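Wed 17 January

Suture bench, morning block and most of the afternoon. Reinaldo Bezerra on the console, me on the recording desk with cold coffee and the label sheet. The plan was plain single stitches on the Wasovano pads, nothing fancy, just more of the same so the model sees enough of the same. We started on the fixed view and the wrist view together again, which I'd been missing while the second capture card was out.
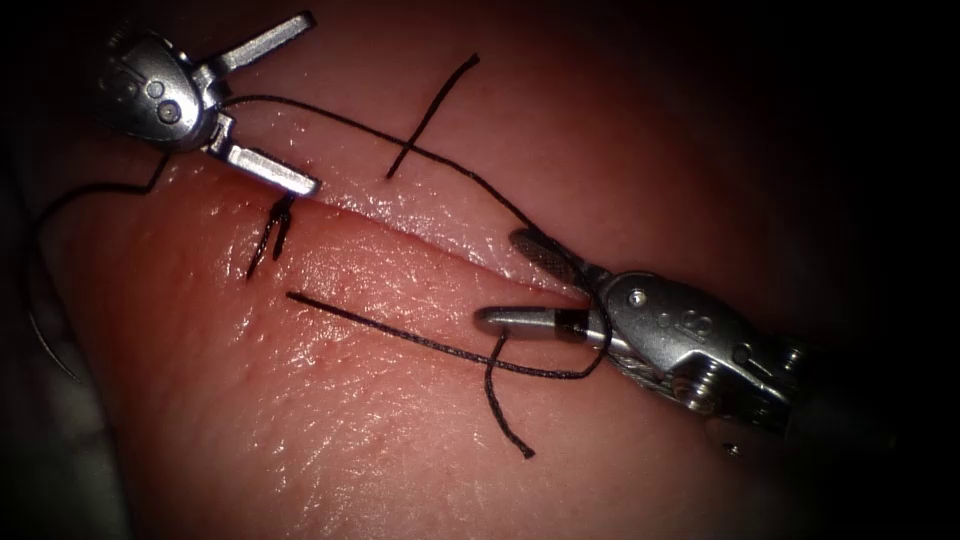
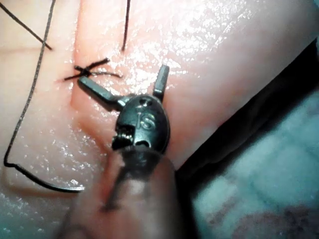

Fixed view first, wrist view second. Knot and cut thread on the pad in both.

So, numbers before I forget them. We closed the day with 64 new episodes, which brings the stitch set to 1,615. I had hoped for more but I'd rather have these than the pile we got before the break, where half the episodes had the operator resting between throws and the log just kept going. I've asked Reinaldo to tap the pedal at the end of every throw, and he did it nearly every time (he forgot after lunch, we both did).

Now the thing I want to talk about, loose thread. We have been leaving the trimmed bits on the pad between episodes, partly from laziness and partly because I like the mess. A policy that has only ever seen a spotless pad is going to grab the wrong strand the first time a clipping lies near the wound. But there's a catch! If the clippings sit in the same spot for twenty episodes in a row, the model could learn them as landmarks, and then we've taught it to steer by garbage. Wanyama had exactly this in the peg set, where a scratch on the board ended up mattering more than the peg.

What we tried today: every fifth episode, Reinaldo pushes the scraps somewhere else with the closed jaws, off the record, and then we start. Costs a few seconds. I think it's worth it but I want to see the attention maps before I swear to anything.

Labels. I still can't decide what counts as the end of a grasp. The old sheet says "jaws closed on thread," and that's fine in the fixed view when the thread plainly passes between the jaws. From the wrist it's a lot harder, you get the jaws against pink and the glare off the pad, and a dark strand under a dark jaw is just dark. I went back and forth on a bunch of these and ended up marking grasps from the fixed view only, then copying the times over. Gaster's script does the copying, with one offset per session. Checked the offset at the start and again at the end and it hadn't moved.

About the glare: I turned the lamp down two notches before lunch and Reinaldo complained that he couldn't find the thread tail, so up it went again. Fair enough, he's the one sewing. I'll leave the lamp alone and let the training code do some brightness shuffling instead. If anybody wants to try a diffuser, there's one in the drawer under the Stostano box, but please write down which episodes you used it for.

Thrown out: 23 episodes, not part of the 64. Most were mine, I started the recorder late and lost the first reach. A few were the thread snapping. I've kept the snapped ones in a separate folder because they're real and we'll want them someday for the "stop and ask for help" work, but they don't go in the stitch set and please don't merge them in, whoever reads this. (You know who you are.)

Failures we DID keep: dropped needle, regrasp, second try. Those I love. 377 episodes in the full set now have at least one regrasp in them, and I'd like that to keep growing without anyone faking it. Reinaldo tried fumbling on purpose for a bit and you could tell right away, he slows down before the drop like he's bracing for it. We scrapped that idea.

One more about the operator. He gets faster through the day, noticeably, and his third throw gets sloppy as he speeds up. I don't mind a range of speeds in the data, but right now speed is tangled up with how chewed the pad is, fresh pad in the morning and slow hands, worn pad in the afternoon and quick hands. Tomorrow we swap pads after lunch and start the morning on a used one. Should have done that from the start -- writing it here so it happens.

Small stuff:
Pedal sticks if you press it on the left side.
Episode names are back to session plus number, no more nicknames.
The wrist stream dropped out once in the afternoon, came back on its own, episode binned.
Spare pads are down to the last sleeve. I've put in for more.

Training run on the new set goes on tonight with the same settings as last time so we can compare. I'll look at the loss when I get in, and then at the rollouts, which is where the real news is anyway. The big set is due to be frozen in May and I'd like the label question settled long before then, so if you have opinions about where a grasp ends, come find me at the bench.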